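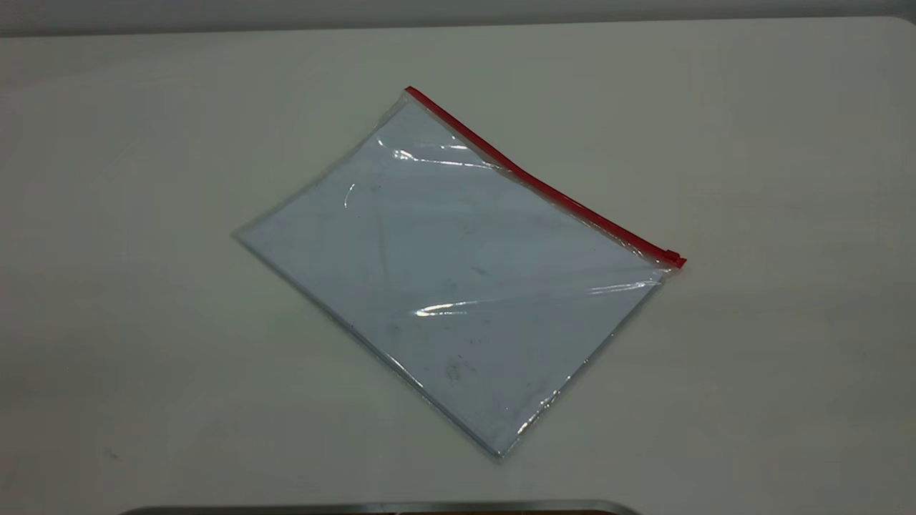 Comparing two grippers on flat, flexible items

This page covers how we test a parallel-jaw gripper against a suction gripper on thin items such as zipper pouches with paper inside. You will need both grippers, their adaptor plates, a light-coloured table and a fixed camera that sees the whole work area. Allow an afternoon.

1. Set up the pouch

Use a clear document pouch with a coloured zipper. Put enough paper in it to fill it nearly to the seams and close it. Lay it flat, well away from the arm base, with the long edges on a diagonal. A pouch lined up squarely with the table is too easy for the pose estimator and hides errors in wrist rotation.

2. Check the camera

Set the exposure by hand. Clear film throws bright streaks under overhead lights, and auto exposure will shift whenever the arm moves. If the detector is losing the outline of the bag, have it look for the zipper strip first and work out the rest of the pose from that. Jasper Hoekstra wrote our version this way after the first one kept locking onto glare.

3. Run the parallel jaws

Fit the Halden jaws with the thin fingertips. Approach along the zipper, near the slider end, and close on the strip at the lowest force setting. Film alone tends to fold away from the fingers. Lift 117 mm, hold for 8 seconds, and lower.

4. Run the suction cup

Swap to the Prirnamer cup and redo the tool centre calibration. Don't reuse the jaw values. Aim for the flattest part of the pouch, clear of any creases. Same lift, same hold.

5. Record the results

Log each attempt as held, slipped or missed, along with the starting angle. We do 600 attempts per gripper. Turn the pouch to a new angle between attempts, and replace it once the film is badly creased.

Our jaws did better on the zipper edge and the cup did better on full pouches lying flat. With only a sheet or two inside, the cup pulled the film up and left the paper sagging in one corner.

Log template and calibration script: ask Liesbeth Willems.
Last updated 27 Jun 2024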